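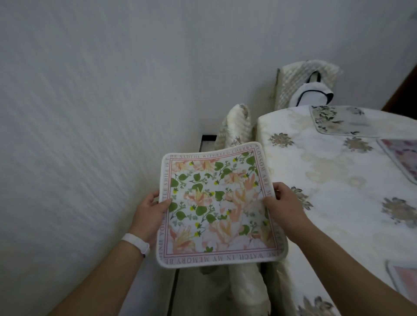 Figure 13. Printed placemat with a bound edge, held flat to check the print and binding.

Section 2. Washing table linens and other small items

This section covers the Small Items cycle on the Neltton 2389 washer. Use it for placemats, napkins, table runners, pot holders, dish towels and cloth coasters. For bed linens and full-size tablecloths, use the Bulky cycle in the next section.

Before you use this cycle for the first time, the washer must be leveled and the empty drum rinse must be complete. If you skipped the rinse at installation, go back and run it now.

2.1 Sorting

1. Read the care label on each item. If the label shows a crossed-out tub, do not machine wash the item.

2. Separate items into whites, light prints and dark colors. A print on a white ground goes with the light prints.

3. Set aside anything with a cork, foam or cardboard backing. These items cannot be washed in this machine.

4. Check the binding on items that have one. If stitches are loose or the binding has pulled away from the cloth, repair it before washing.

5. Shake each item over a sink or trash can. Crumbs and dried rice collect in the drain filter and are the most common reason for error code F2.

Note: New red, navy and black items may give off dye for the first few washes. Wash them alone until the rinse water is clear. You can see the rinse water through the door if you press and hold the Light button.

2.2 Treating stains

Treat stains before they go through the dryer. Heat sets most food stains and they may not come out afterward.

1. Scrape off solid food with a spoon or the back of a butter knife.

2. Blot with a damp white cloth. Do not rub printed areas.

3. Apply a small amount of liquid detergent to the stain. For grease, use plain dish soap and rinse it out fully by hand before the item goes in the drum. Dish soap left in the cloth makes too much suds.

4. Wait 13 minutes, then load the item.

For candle wax, let the wax harden, lift off what you can, and place the cloth between two paper towels. Press with a warm iron, changing the paper towels as they take up the wax. Wash as normal.

For tomato, coffee and berry stains, use the Soak option described in 2.5.

CAUTION: Do not put items in the washer that have been treated with lighter fluid, paint thinner, dry-cleaning solvent or any other flammable liquid. Vapors can ignite inside the drum. Washing does not make these items safe to tumble dry.

2.3 Loading

1. Open the door and check that the drum is empty.

2. Put napkins and coasters in the mesh bag supplied with the washer. Close the zipper all the way and tuck the pull under the elastic.

3. Lay placemats in the drum one at a time, loosely. Do not fold or roll them.

4. Fill the drum no more than halfway. A single placemat or a pair of pot holders is too light to balance, so add two or three dish towels of a similar color.

5. Push the cloth clear of the gray door seal and close the door until it clicks.

Note: Quilted items hold a lot of water. If the load is mostly quilted, fill the drum only one third.

2.4 Detergent

Use high-efficiency detergent only. The Small Items cycle uses less water than Normal and needs less detergent.

1. Pull out the dispenser drawer.

2. Pour detergent into the left compartment up to the line marked S.

3. Leave the center compartment empty unless you are using softener. Softener makes napkins and dish towels less absorbent and is best left out for these loads.

4. Push the drawer in slowly.

Detergent packs go directly in the drum, under the load, and never in the drawer. Use one pack. If you find a film on the cloth after washing, change to liquid.

CAUTION: Do not mix chlorine bleach with ammonia or vinegar in the drawer or in the drum. The fumes are dangerous. Do not use chlorine bleach on printed cloth.

2.5 Starting the cycle

1. Press Power.

2. Turn the dial to Small Items. The display shows a cycle time of about 60 minutes. The time is adjusted once the washer has sensed the load and may go up or down.

3. The water temperature is set to Warm. To change it, press Temp. Use Cold for dark colors and for any print you have not washed before.

4. The spin speed is set to Medium. Change it to Low for items with a stiffened lining, which can crease at higher speeds.

5. To add a soak, press Options until the Soak light comes on.

6. Press and hold Start for 2 seconds. The door locks and the lock light comes on.

To add an item after the cycle has started, press Pause and wait for the lock light to go off. If it stays on, the water level is too high to open the door. Let the cycle finish.

2.6 Drying and finishing

1. Take the load out promptly. Damp cloth left in the drum will crease and may pick up a smell.

2. Pull each placemat gently by opposite edges to square it up. Bound edges often shrink slightly less than the center and can look wavy until they are pulled straight.

3. Dry flat on a rack or towel, or tumble dry on Low if the care label allows it.

4. Iron on the back while slightly damp. Use the setting for the most delicate fiber listed on the label.

If you have the Arkell drying rack (sold separately), fit it on the lower two pegs for flat items. The upper pegs are for hangers.

2.7 If something goes wrong

Washer stops before the spin: The load is out of balance. Spread the items by hand, add a towel and select Rinse and Spin.

Code F2: Clean the drain filter. See Section 4, and have a shallow pan ready.

Suds on the door at the end: Too much detergent. Run Rinse and Spin without adding anything to the drawer.

Color on light items: Do not dry them. Wash again right away on Cold, without the item that lost its dye.

Mesh bag zipper open after washing: Check the drum and the fold of the door seal for small items before the next load.

Neltton 2389 Use and Care Guide, revised October 2020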